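Print this page | E-mail this to a friend
Search the site: enter keyword Go

Learning a Rope Routine from Scratch – Project Report
Chaimae Zerouali, 30 December 2021

I picked rope magic for my performance module mostly because rope is cheap and I already had a load of it in the shed (my dad sails). The plan was to learn one full cut-and-restored routine, do it for real people and write up how it went.

I started in August with a secondhand booklet called Kokari, which teaches the whole thing in 3 stages. Stage one is just the loop switch, and I must have done it over 300 times in front of my wardrobe mirror before my thumb stopped giving me away! Stage two adds the scissors, and that's where I got stuck for ages. I kept looking at the hand I wanted everyone to forget about.

My tutor, Mr El Sherbiny, told me to talk more. So I wrote a silly story about a ferry being tied up at Flurnen and said it out loud while I cut. It felt daft, but my eyes went to the audience and stayed there.

I did the routine twice in public, both times at the Clukumville library open day. The first go was a bit of a wreck – I dropped the short piece on the carpet and a small boy handed it back to me. The second one got a proper gasp from the back row, and I was grinning all the way home.

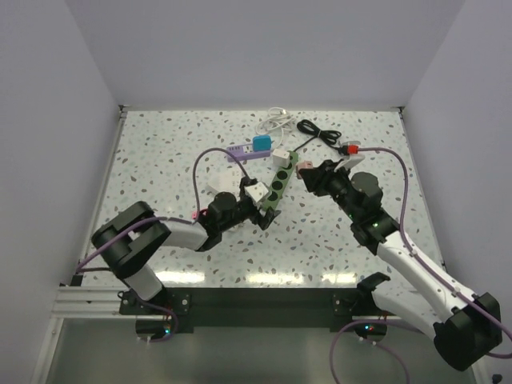
What kind of rope is best for a beginner?

Soft cotton rope with the core pulled out, as it bends easily and doesn't spring open in your hand.

If I did the project again I'd film my practice from the first week and leave the scissors alone until the switch felt boring. I'd also buy a sharper pair.

Print this page | E-mail this to a friend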